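Todberg labelling project: where we've got to by July

Hello Lesia, a quick one from me so you've got something for the Gosel Fund folder before the trustees meet.

The grant has mostly gone on allergen labels, as planned. We've now checked 602 recipes from small bakeries and jam makers, and 238 of them needed a new label (mustard and sesame again, they get everywhere!). Maksym rang every one of those makers himself, and most were lovely about it. Moroz had already printed 300 lids with the old wording, so we paid for stickers out of the printing money and I'll show that in the accounts.

Uliana has run 3 evening classes on tracing batches, and the last one was so full we borrowed chairs from next door. Petro's still waiting on the lab for the nut flour results, which is holding up the second leaflet.
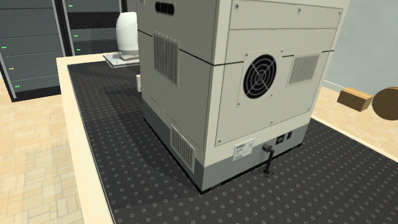
Will the leaflet still be out before the autumn fairs? I think so, as long as the results reach Petro by the end of August, and the printer is keeping a slot for us.

Severyn

4 comments · 11 shares
Contact Ilex Food Advice | Back to top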